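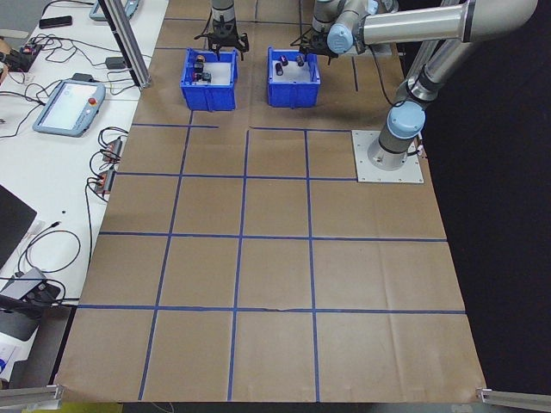 Brown kraft paper covering a large table. The lines are blue tape.

Why Is Brown Paper Brown?
By Dexter Iwasaki

Think of the last paper bag you carried home from a store. Probably it was brown. The box that your new shoes came in may have been brown too, at least on the inside. But the pages of your notebook are white. Both of them come from trees, so why do they look so different?

To answer this, we must first go inside a piece of wood.

What is wood made of?

Wood is full of very small threads which we call fibers. A fiber from a pine tree is only a few millimeters long and thinner than a hair from your head. The fibers are mostly made of a material with the name cellulose (say it like this: SELL-you-lohss). Cellulose has almost no color. When you see a cotton ball, you are looking at cellulose, and you know how white it is.

Between the fibers there is another material, lignin (LIG-nin). Lignin works like a glue. It holds the fibers together and makes the tree stiff, so that it can stand up in the wind. A plant with very little lignin, such as grass, can bend easily.

When wood is cooked to make paper, the lignin that stays behind turns dark, and it gives brown paper its color. Nothing was painted on it.

From tree to paper

At the paper mill, the bark is taken off the logs first. Then a big machine with knives cuts the wood into chips, which are the size of a large coin. The chips go into a very tall pot together with water and some strong chemicals, and they are cooked for several hours. It smells a little like old eggs! People who live near a paper mill know this smell well.

During the cooking, most of the lignin comes out of the wood and the fibers get loose from each other. Now we have a wet brown mass, called pulp. If you ever left a tissue in your pocket and it went through the washing machine, you have seen something similar.

The pulp is washed, mixed with a lot of water and poured on a moving screen with tiny holes. The water runs through the holes, and the fibers stay on top and lie across each other in all directions. After that, heavy rollers press the wet sheet and hot rollers dry it. At the end the paper is wound on a giant roll. The Kamau mill in Fivel, where my class went on a visit when I was a child, had 455 of these rolls in its storage hall. Our guide let us knock on one of them, and it was as hard as a tree trunk.

And white paper?

For white paper, the mill must do one more job. The brown pulp is bleached, that means it is treated so that the last dark lignin is taken away or loses its color. This costs extra water, energy and money. For a book it is worth it, as black letters are easy to read on a white page. A bag for potatoes does not need it.
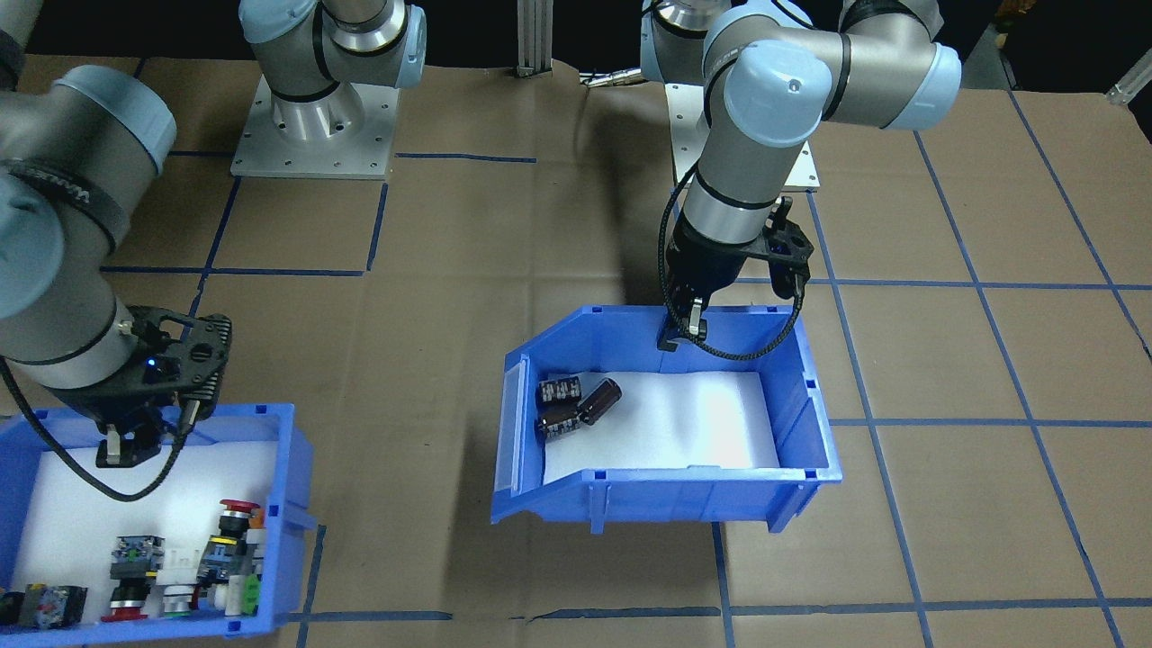
Blue plastic bins on a table with a paper cover.

A strong name

Brown paper of this kind is often called kraft paper. "Kraft" is a German word and also a Swedish word, and it means strength or power. It is a good name. In kraft paper the fibers are long, and long fibers can hold on to each other in many places. Imagine a pile of short pieces of string and a pile of long ones. Which pile is more difficult to pull apart?

Because it is strong and not expensive, people use it for many things: bags, envelopes, wrapping for packages, patterns for sewing, covers for schoolbooks and covers for tables. In my family we put it under everything that could drip — paint, glue, and once a very large pumpkin.

Why does a crease stay?
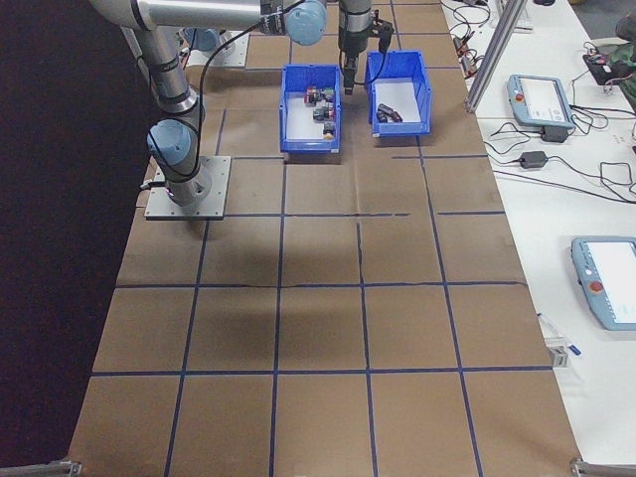
Fold lines can be seen in the brown paper on this table.

Fold a sheet of paper, press on the fold with your nail, and open it again. The line is still there. You can rub it with your hand, but it will not go away completely.

When you bend paper softly, the fibers bend with it and then they go back. When you fold it sharply, some fibers are crushed or broken, and some of the places where they hold on to each other come apart. The paper becomes weaker along this line. That is why it is easier to tear a sheet neatly after you have folded it.

Try it yourself

You need 2 strips of brown paper of the same size, and a glass of water. Keep one strip dry. Put the other in the water until it is soft all the way through. Now pull slowly at both ends of each strip. The wet one should tear much sooner, as water gets between the fibers and they let go of each other.

Hold a torn edge up to a window. Do you see the little hairs? Those are the fibers.

Words to remember

Cellulose: the material that plant fibers are mostly made of.
Lignin: the natural glue in wood.
Pulp: wet, loose fibers, ready to become paper.
Bleaching: making pulp white.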